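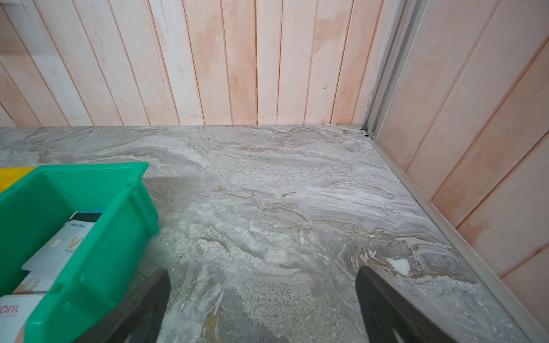
Ticket: Ward results page shows wrong totals for Utcombe South
Opened by: Irén Hegyi, electoral services, Jurkside Town Council
Assigned to: Lajos Borbély, web support
Priority: High
Status: Closed, fix applied

Description
The public results page for the June mayoral election gives a different total for Utcombe South from the signed declaration. The page is 200 votes short for one candidate, Kiss. All other candidates in the ward are correct. The winner is unaffected, but the turnout figure is wrong and the local paper has already asked why the two do not match.

Steps to reproduce
Open the results page, select Mayor, then By ward, then Utcombe South. Compare with the scanned declaration linked at the foot of the same page.

Log

09:20 LB
Reproduced in two browsers. Cleared the page cache, no change. The downloadable spreadsheet has the same error, so the fault is upstream of the page template.

09:45 LB
Checked the import file received from the count centre. The Kiss row for Utcombe South is present and correct. The import report shows no rejected rows. Ward totals for Teseck and the other wards agree with their declarations.

10:10 IH
Please note that postal votes for Utcombe South were entered as a separate batch, number 17. The ward was split between two counting tables. I don't know if that matters to the import.

10:35 LB
It does. Batch 17 was loaded twice, first as a provisional file and then as the final one. The second load should overwrite the first. For Kiss it did not: the candidate reference in the final file has a trailing space, so the system treated it as a new candidate with no name and left the provisional figure in place. Unnamed candidates are hidden on the public page.

10:50 IH
Can the figure be typed in by hand for now? The mayor's office is asking.

10:55 LB
Not advised. A manual figure locks the row and later imports skip it. Will correct the file and reload.

11:30 LB
Removed the trailing space, deleted the unnamed record, reloaded batch 17. Ward total and turnout now match the declaration. Cache cleared again. Spreadsheet regenerated.

11:40 IH
Confirmed against the signed copy. I have added a correction note with the time of the change.

Follow-up
Import script to strip spaces from candidate references. Import report to list any record created without a name. Both to be tested on the Teseck by-election data before the next poll.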